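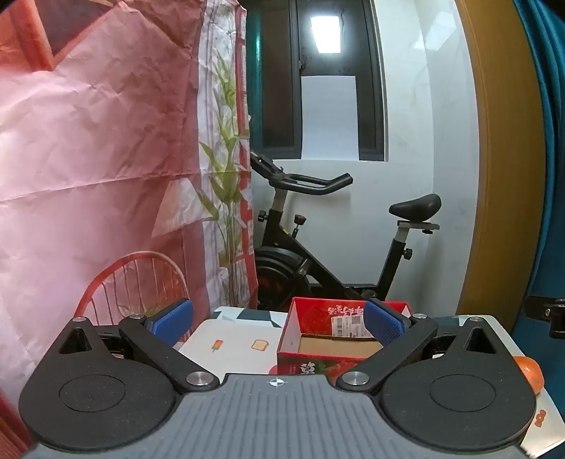 Home Visits Gear Reader Mail About

We use cookies to remember your settings. By staying on this site you agree to our cookie policy.

So in December I finally got to go see the Dasetti people, after months of emailing back and forth about their hand-held gripper kit. If you've been reading for a while you know I have a soft spot for anything that lets you teach a robot without owning a robot (my garage is full enough, thank you). The idea is simple: you squeeze the gripper yourself, do a chore with it, and the recording goes off to become training data. Dasetti rents the kit, runs the workshops and checks the recordings that come back.

The drive took longer than I'd planned and I missed the coffee, but Akash Sengar met me at the door and put a gripper in my hand before I had my coat off. My kind of tour! He handles the training side and has a very calm way of watching you mess up.

First impression: it's friendlier to hold than I expected. I'd tried the Pornex one last spring and my wrist complained for two days, so I was ready for the same thing. The Dasetti grip sits lower and the squeeze is lighter. The fingers come together evenly, and the pads have a texture you can feel working when you pick up something slippery. I did have trouble with depth. You think you're at the object and you're an inch short, and then you bump it, and then you chase it across the tablecloth while Akash says "slower" in that calm voice.

They start everybody on boxes and packages, then fruit, then the soft stuff. Fruit was fun. I got cocky. Soft stuff took care of that.

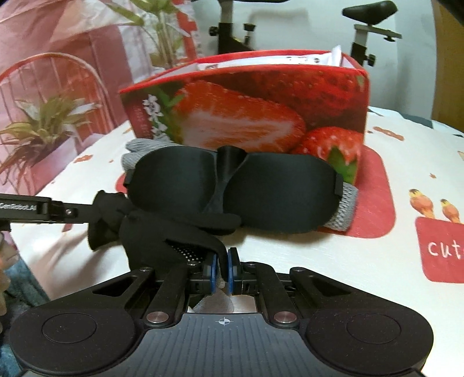 Cloth is where I lost most of my afternoon. You have to pinch just enough to catch the fabric, and if you take too big a bite it bunches up and you can't lay it flat again. Gloves are worse than towels, in my opinion, with all those fingers flopping wherever they like. And anything with an elastic strap wants to come along for the ride when you lift the thing next to it. Akash told me to go for an edge, close slowly and lift straight up before moving sideways. I wrote that on my hand. It helped a lot, though I still had plenty of tries I asked him to throw out (he kept them, they like having the bad ones too).

After that Tania Pramanik sat me down to look at the review side, which I figured would be the boring part and wasn't. She showed me recording 1107, which she uses with all the new people, where the person lifts a sock perfectly and then parks their own sleeve over the view for the whole second half. Lovely work, no use to anyone. The review program is called Skudov and it flags stuff like that before you upload, so you can redo it while everything is still on the table. It was slow to load on her laptop, I'll say that, and I'd like bigger buttons.

Now the money question, because I know you'll ask. The basic plan asks for 40 recordings a week, and the rental deposit is $2000, which made me gulp. You get it back if the kit comes home in one piece. Kandpal, the outfit that does their repairs, will swap worn finger pads by mail, and I liked that a lot, as pads are the part I always ruin.

Things I'd change: a softer case, a printed card with the squeeze tips on it, and a left-handed session. I'm a lefty and every demo was set up for the other side, so I kept reaching across myself like I was at a crowded buffet. Tania wrote that down, so fingers crossed.

Would I rent one? For a month, yes, I think so. I'm waiting on Akash to tell me when the next batch of kits is free, and I want to try it on my own laundry pile before I say more. If you've used the Pornex and the Dasetti both, write and tell me how your wrists are doing.

Contact | Copyright, all rights reserved | Back to top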